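2022-04-03
By Loretta at the Paper Drawer

Stamps on My Cards (the Postage Kind!)

So I've been promising you a proper write-up of the postage stamp cards since February, when I put one little thumbnail at the bottom of the newsletter and got more email about it than anything I've made in years. I'm not talking about rubber stamps this time. I mean real, used, canceled postage stamps, the kind that come off envelopes, glued down in rows and circles and scallops as the main event on a card. I am completely hooked!

It started with a bag. The thrift store in Sopacua keeps a basket of odds and ends by the register, and in it was a fat plastic bag of loose stamps marked "3,000 assorted, off paper." I had no plan at all. I brought it home, dumped some out on a cookie sheet, and lost an entire evening just pushing them around with my finger. Birds, ships, queens, tractors, a whole run of mushrooms! The next time I went in there was a second bag, also 3,000, and I'm only human.

"Off paper" means somebody has already soaked them off the envelopes, and I would look for that if you're buying in bulk. Soaking isn't hard but it takes over your kitchen. If you do end up with stamps still stuck to envelope corners, trim the paper down close, float them face up in a bowl of lukewarm water, and leave them alone until the paper lets go. Don't peel. Slide them off, rinse the back, and lay them face down on a dish towel. They'll curl up like potato chips while they dry (mine did, anyway) so once they're dry, put them between two sheets of copy paper under a heavy book overnight. One more thing on this, keep anything on red or bright green envelopes in a separate bowl. The dye runs and it will turn everybody else pink.

One caution before you start gluing! Look through the bag first. If you find something that looks very old or odd, set it aside and show it to somebody who knows stamps. I have a small envelope of maybes and they're probably worth nothing, but I'd feel awful if I'd covered one in glitter.

Sorting by color

I tried sorting by country, and then by theme, and neither one helped me when I sat down to make a card. Color is the way to go. I pulled out all the blues first and there were 376 of them, which I know because I counted while I was on hold with the phone company. Blues and greens are plentiful. Reds and oranges, pretty good. Purple is scarce, and true yellow is scarcer, so I save those for when I really need a pop.

Within a color I do a loose split between light, medium and dark. That's plenty. If you go further than that you'll be sorting until Christmas.

The basic card

You'll want:

A standard card base, folded, in a heavy white or cream. I use the Firnari smooth white, the heavier of the two weights, and it holds up to all that gluing without warping.
A panel of thinner cardstock cut a little smaller than the card front
Stamps, all in one color family
Glue (see below, I have opinions)
A scrap of vellum or plain white for the sentiment
A bone folder or the back of a spoon

Build your stamps on the panel and leave the card base out of it until the end. I learned this the hard way on my first three. If the panel goes wrong, you've lost a scrap of cardstock, and if it goes right you can trim all four sides clean in one go and then mount it.

Start in the middle and work out. Lay four or five stamps down without glue, turning some sideways, and overlap them just enough to hide the panel underneath. I like a few of the perforated edges showing because that's what makes people pick up the card and look closer. Let the outside ones hang right off the edge. When you like it, glue from the bottom layer up, press with the bone folder, and put it under a book for ten minutes while you have your coffee. Then flip it over and trim off the overhang.

That's the whole card! Add a sentiment strip across the lower third and you're finished. On the blue ones I've been using a plain black "thinking of you" and it looks so crisp against all that pattern.

Glue opinions

Stamps are thin and they're fussy. I tried four things.

Glue stick: fine for the first day, then the corners lifted. No.

Tape runner: works, but it's too wide for the small stamps and you get sticky edges peeking out. I spent more time rubbing off the extra than I did making the card.

White craft glue straight from the bottle: too wet. It wrinkled everything.

Tesalon matte paste, brushed on very thin with a cheap flat brush: yes! This is the one. It dries clear, it gives you a few seconds to nudge things around, and it hasn't lifted on me yet. Dab most of it off on the rim of the jar before you brush. If you can see white on the stamp, you've got too much.

Punching and die cutting

Once you have a sheet covered in stamps you can treat it like any other patterned paper. I made a full sheet of greens and ran it through my Flumeck with the nested ovals, and out came the prettiest Easter eggs you ever saw. Two passes through the machine, turning the plate in between, took care of the thick spots where stamps overlap. My hand punches did not like the layers one bit. The small circle was okay, but the big scalloped one jammed and I had to pry it out with a butter knife, so I'd stick with dies if you've got them.

Butterflies work great, and so do hearts. Letters were a flop for me, as the pattern is so busy you can't read them from across the table. If you want letters, go very large or lay them over solid white.

Save your trimmings, too. The little slivers from the edges make a lovely border glued side by side along a strip of double-sided tape, and I've got a sandwich bag full of them waiting.

How many I've made so far

Twenty-three! I wanted a stack of 23 ready by the end of March and I got there with a day to spare. Most are blue, a handful of greens, two all-red ones I may keep for next Valentine's Day, and one purple that used up nearly every purple I had. That one is going in a frame.

For mailing, a flat stamp card goes through just fine in a regular envelope. If you add a bow or a button, you'll want a padded one and a little more postage. And when I'm giving a set as a gift I skip envelopes and go with a lidded box, a few cards and their envelopes stacked together with a ribbon around the bundle. Pink goes with almost any color of stamp, I've found, even the tractor greens.
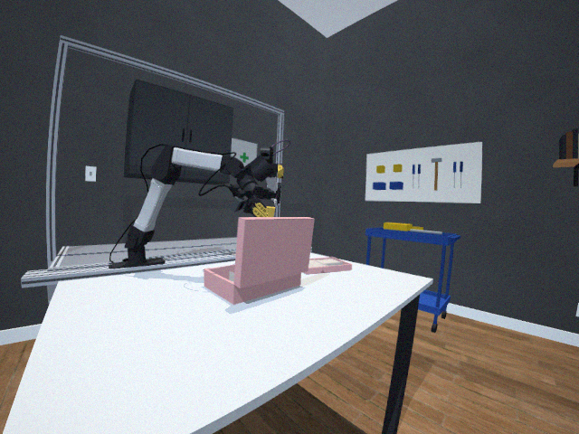 Pink box with the lid up, and a pink tray beside it.

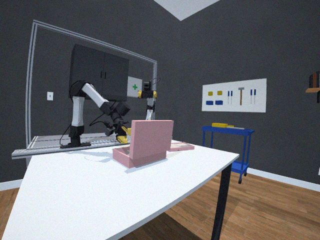

Coming up next time

I'm going to try the same thing with old road maps, and I've been collecting sheet music with water spots that's no good for playing. I also had a couple of you ask whether you can ink over a glued stamp, and I think you can if the ink is the permanent kind, but let me ruin a few first and report back.

If you make a stamp card, please hit reply and send me a picture! I love seeing them. And if you have purples you aren't using, I've got more mushrooms than I could ever glue down, and I'd be thrilled to trade.

Happy crafting,
Loretta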